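Pliltden Cut Flower Plot
Progress report to the Ogundipe Fund, period to end of July
From: Abimbola Idahosa
To: Nisreen Najjar

Nisreen, as promised, bit rushed, we're cutting again at 6 tomorrow. Money first then the growing. Spreadsheet comes seperately, Friday at the latest.

Spend to date on track except water (see further down). Training places all filled. Sales better in spring than I told you they'd be, worse in June. 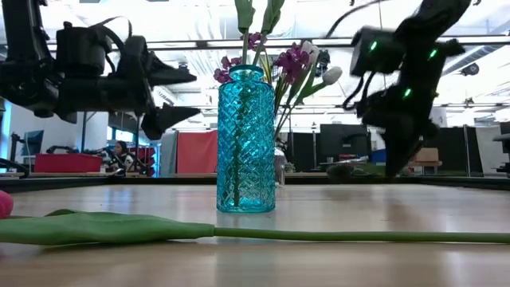 White tulip buds with the purple, blue vase.
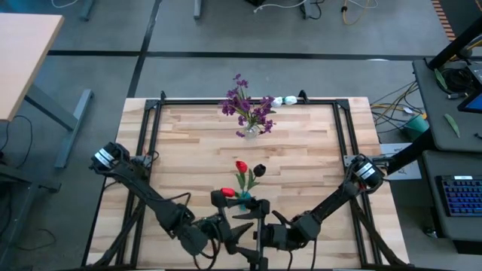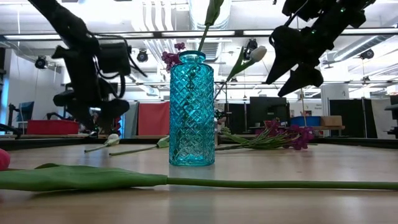
One white tulip, standing tall. 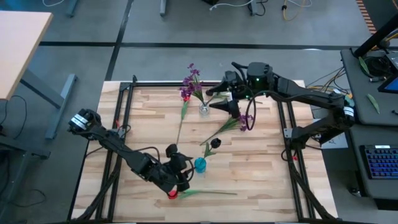

Will the plot cover its own running costs once the grant ends?
Not in the first year after. Sales should pay for seed, bulbs, compost and the stall pitch, but the training hours would still need outside money. We think the gap closes in the second year if the two shops keep their standing orders.

Growing
Tulips did well in the raised beds, poorly in the bottom strip where it sat wet all winter. Lost most of the late doubles there. Won't plant that strip with bulbs again, it's going over to willow and dogwood for foliage, which the shops keep asking for anyway. Ranunculus fine. Anemones got mouse trouble, replanted once, then gave up.
Sweet peas late but long stems. Dahlias in, staked, slugs bad. Sweet william is the surprise, we could have sold double.
Tunnel: Virkex delivered with the wrong door kit, sent the right one after 9 weeks and a lot of phoning. Up now. Means the early sowings went on windowsills at people's houses and were leggy, some never caught up.

Training
Places: 10, all taken. One person left for a job with the parks team at Stademis, place refilled the same month. Bed prep, sowing, cutting and conditioning sessions all done. Bunching for sale done twice because the first one was rained off half way. Still to do: costing a bunch, talking to customers, autumn planting. Two of the group want to do the costing session themselves, have said go ahead.
Attendance dipped in the school holidays. We moved the start to half nine and that helped the parents with the bus.

Sales
Saturday stall plus the two shops. Stems sold this period: 1218. Mixed bunches go first, single-variety ones sit there til noon. Put the price up by 50p in May and no one said a word. June was slow, gap between the tulips finishing and the summer stuff coming in. Want to plug that next year with more biennials, sown this month if I can find bench space.
Paper wrap instead of sleeves from now on. Costs a bit more, customers prefer it, and we dont have to take the plastic back.

Water
Overspent. Dry spring, and the butts ran out in April so we went on the metered tap. Have asked Stademis about sharing the old borehole, no reply yet. If it's a no then I'd like to move the underspend on tools across to water. Can you tell me if that needs a form or just an email from you?

Next period
Order bulbs, fewer kinds, more of each
Guttering on the tunnel
Costing session, then customers session
Autumn planting with the whole group
Dig out the drain along the bottom strip

Things I need from you
An answer on the tools money. The logo in black and white for the stall board, the colour one prints muddy. And a date for your visit, any morning but Saturday, bring boots, the track is rough past the second gate.

Abimbola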